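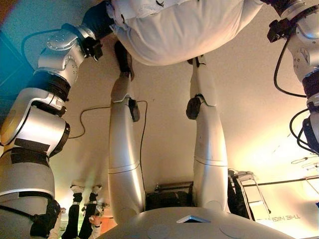 **Warum fehlen im Datensatz Episoden?**
Von 202 Aufnahmen sind 200 brauchbar. Bei 2 hat der Greifer nach dem Öffnen-Befehl einfach weiter zugehalten, mit einer Ausdauer, die wir uns sonst vom Akku wünschen.

## Bekannter Fehler: `grip_release_timeout`

Stand: 18. März 2023

Der Irkex-Treiber meldet „offen“, sobald er den Befehl verschickt hat. Was der Finger davon hält, fragt er nicht ab. Betroffen ist Episode 152 und gleich die danach.
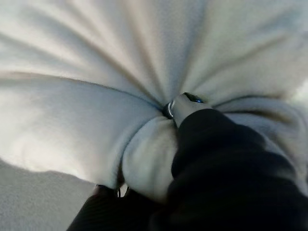
*Weißer Stoff im Griff, Ansicht vom Handgelenk.*

- Nicht am Stoff ziehen. Erst Not-Halt, dann Finger von Hand lösen.
- `driver/nestitz.yaml`: `verify_open: true` setzen
- Der Neustart hilft. Warum, weiß auch Tae-yang Yeom nicht.

Ticket bei Dranness ist offen, im Gegensatz zum Greifer.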